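Stoica Court Residents' Association
Minutes of the regular meeting, 09/03/2026
Ground floor laundry room, 7:00 p.m.

Present: Alina Ardeleanu (chair), Vasilică Sârbu, Genji Noguchi, Domnica Voicu, Alina Oprea (minutes). Apologies: none received.

1. Minutes of the February meeting
Approved with one correction. Under item 4, "dryer 2" should read "dryer 3."

2. Hot water supply to the laundry room
V. Sârbu reported on the mixing valve. Outlet temperature at the washers was logged over 22 days. The low readings all fell between 6 and 8 a.m., when the apartments draw from the same riser. Memance has quoted $369 for a replacement valve cartridge, labor included. The quote does not cover the check valve on the cold side, which V. Sârbu considers worn.
Agreed: accept the quote; request a separate price for the check valve before the work is booked.
Action: V. Sârbu.

3. Load limits and bulky items
The drum seal on washer 1 failed again in February. The Nulell technician attributed the failure to overloading. The current notice gives the limit by weight only, and residents do not weigh their laundry. A. Oprea proposed restating the limit by item: one comforter per load, with nothing else in the drum. Draft page for the revised laundry guide circulated.

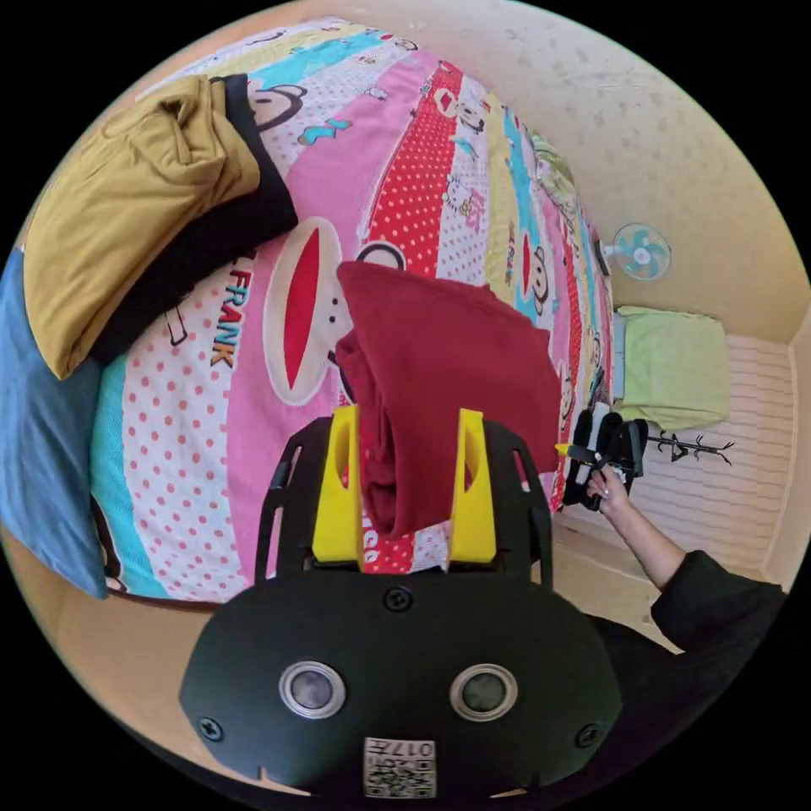 Comforter, patterned, with dark red cloth.

D. Voicu asked that pillows be added to the text. Agreed.
Action: A. Oprea to revise and post.

4. Dryer vents
Lint screens are being cleaned. The shared duct is not. G. Noguchi measured airflow at the outside hood and found it at 66 percent of the figure recorded after the last cleaning. Drying times have lengthened accordingly. The duct run has two elbows that cannot be reached from the laundry room side, so access will be through the meter closet.
Agreed: duct to be cleaned before the end of the month, dryers out of service for that morning.
Action: G. Noguchi.

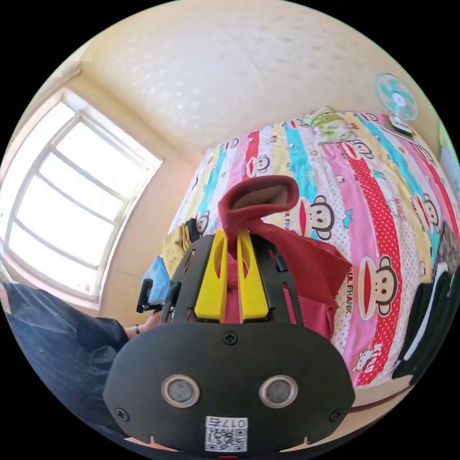 5. Guide to washing at lower temperatures
The second draft of the guide runs to 8 pages and repeats the detergent table twice. The table will be kept on the page about bedding and removed elsewhere. V. Sârbu asked for a line on sorting by color, and for it to mention bright yellow as well as the usual reds, the yellow of the two slotted fingers in the draft's picture being the shade he had in mind. The section on softener is to be cut to one paragraph. Flelness will print the final version on coated stock.
Action: A. Oprea.

6. Drying of knitwear

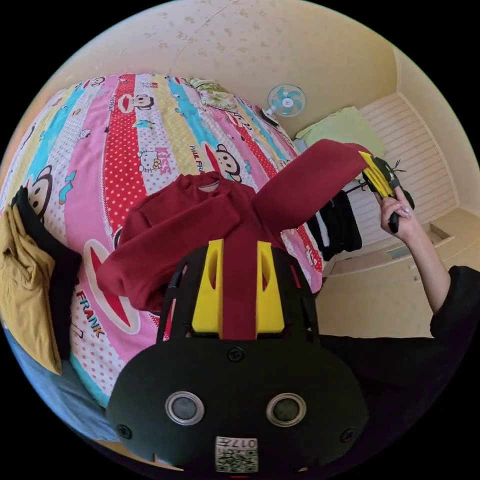 Domnica Voicu said that the drying rack should be moved away from the radiator, as knitwear left there dries unevenly and goes stiff at the side facing the heat. She asked whether a flat mesh shelf could be fitted over the sink instead. The chair had no objection provided the shutoff valve remains accessible.
Action: D. Voicu to measure.

7. Any other business
Coin box key: second copy still missing. Carried forward.

Meeting closed at 8:22 p.m.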